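12/29/20
Table rules, second draft
Dalal Shboul

Spent the morning turning the loose habits at the sorting table into something we can hand to Bivcombe when they start their own runs in January. The first draft was mostly a list of complaints. Sawsan asked for rules a person can check by looking, so that's what I tried to write. Anything that needs judgment goes in the notes column of the run sheet and stays out of the rules.

Background, so I remember why we bothered: last week we had 73 logged runs and could not compare the early ones with the late ones. The reset was being done from memory. Elias H. put the phone down flat and parallel to the table edge, I put it down at an angle, and neither of us wrote it down.

Layout

The two large containers go at the back, gray on the left, yellow-green on the right, close together. Yellow bottle on its side in front of them with the cap pointing toward the space between. Phone to the right of the bottle, screen up. Small paper cup upright near the base of the yellow bottle, green bottle upright in front. Tape stays on the table between sessions. If a piece lifts, replace it with the same color and write it in the log. Do not add new tape for a one-off test.

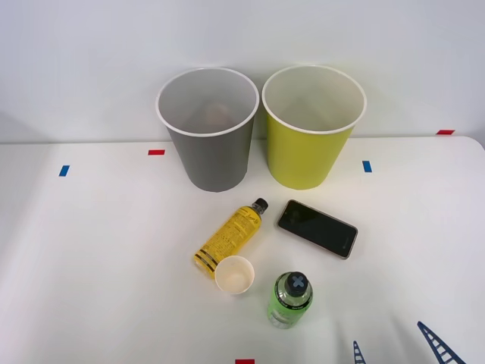

Before the arm is enabled

1. Look down into both containers. Anything inside gets written on the run sheet before the start, including things left there on purpose. There is a small tan item at the bottom of the gray one and it needs its own line. A run with an unlisted item is not scored.

2. Hands off the table and one person holding the stop. The same person holds it until the run is over. If they have to leave, the run ends.

3. Reduced speed for the first run after any change to the gripper, the layout or the software. Full speed only after 5 clean runs in a row.

4. The phone must be powered off. A screen that lights up mid-run changes what the camera gets, and we lost almost 10 runs that way.

During and after

No reaching in to straighten an object. If the green bottle tips, it stays tipped and the run is marked as it is. Stop first, then disable, then touch. Objects are reset by hand against the printed layout, not against the previous run, or the errors pile up.

Still not settled: how much position error we allow. I wrote "within one tape width" and it's weak, because the pieces aren't all cut the same. Rizzi's draft gives a number in millimeters but doesn't say where on the object to measure from. For a bottle on its side that matters. I'd use the center of the cap for both bottles and a corner for the phone, and leave the cup for later.

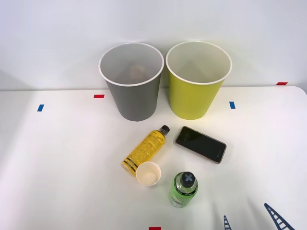
Hiba Aoun read the draft after lunch and wrote in the margin that rule 2 should come first, ahead of anything about containers, and that "hands off the table" needs to say whose hands. She wants it to cover visitors too. She would also drop the exception for things left in a container on purpose, since people will use it to skip the check.

Moved rule 2 to the top. Kept the exception for now, but it needs initials on the run sheet. Elias Smadi to cut new tape to one length. Ask Rizzi about the measuring point.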